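Betreff: Re: [haushalt-liste] Spielküche ausmisten – was bleibt, was geht?
Von: Lucienne Jacquet
Datum: Donnerstag, 20. Juli 2023

Agathe Guillot schrieb:
> Ihr Lieben, unsere Kinderecke quillt über. Gekauftes Spielobst, ausrangierte
> Becher, alte Töpfe, alles in einer Kiste. Wie macht ihr das? Trennt ihr
> echtes Geschirr und Spielzeug? Und darf eine richtige Ketchupflasche mit
> rein oder ist das eklig? Ich hab im Mai schon mal sortiert und es sieht
> wieder genauso aus wie vorher.
> Liebe Grüße, Agathe

Liebe Agathe, liebe Liste,

ach, die Kiste! Die haben wir auch, und bei uns heißt sie nur noch »der Sumpf«. Ich hab am Wochenende endlich alles rausgeholt und auf den weißen Tisch gelegt, weil ich am Boden immer nach zehn Minuten Rückenschmerzen kriege und dann alles wieder reinschmeiße. Auf dem Tisch geht das viel besser, man kommt von allen Seiten dran und schiebt hin und her, bis es irgendwie Sinn ergibt.

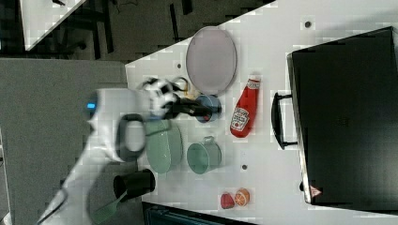
Lucienne Jacquet

Die rote Ketchupflasche bleibt bei uns, da lasse ich nicht mit mir reden. Es ist mit Abstand das beliebteste Stück, jede Suppe bekommt Ketchup, jeder Kuchen auch. Eklig finde ich das nicht, wenn man sie vorher wirklich gründlich ausspült (ich nehme heißes Wasser mit einem Löffel Natron und lasse sie über Nacht stehen, Deckel extra). Den Deckel danach gut trocknen, sonst müffelt er.

Beim Geschirr trenne ich inzwischen nach Größe und gar nicht mehr nach »echt« oder »Spielzeug«. Der salbeigrüne Becher und das große Gefäß in derselben Farbe gehören für mich zusammen, die kommen ins untere Fach. Die kleine blaue Schüssel stelle ich auf das ovale Tablett, dann kann man beides zusammen rausziehen und es wird gleich serviert. Der schwarze Becher passt zu gar nichts, aber als ich ihn weglegen wollte, gab es Tränen – also bleibt er.

Erdbeere und Orangenscheibe wandern mit dem restlichen Obst in einen Stoffbeutel. Ich hatte dafür mal so ein Fächerding von Skoveline, 42 Euro, und die Kinder haben es genau zweimal richtig eingeräumt. Der Beutel war umsonst und funktioniert seit Monaten.

Die Bürste mit dem grünen Griff darf auch mitspielen, die liegt bei uns immer obenauf. Nach dem »Kochen« wird damit abgewaschen, ohne Wasser natürlich, bis auf das eine Mal, über das wir hier nicht sprechen.

Ach ja, und Jade Entwistle hatte hier neulich gefragt, wohin mit dem, was übrig bleibt. Bei uns nimmt die Kita gern einzelne Teile, auch wenn nichts zusammenpasst. Vorher kurz anrufen, vor den Ferien haben sie wenig Platz.

Schreib mal, wie es bei dir ausgegangen ist! Und falls jemand noch ein Spielmesser übrig hat, unseres ist seit Ostern verschwunden.

Viele Grüße
Lucienne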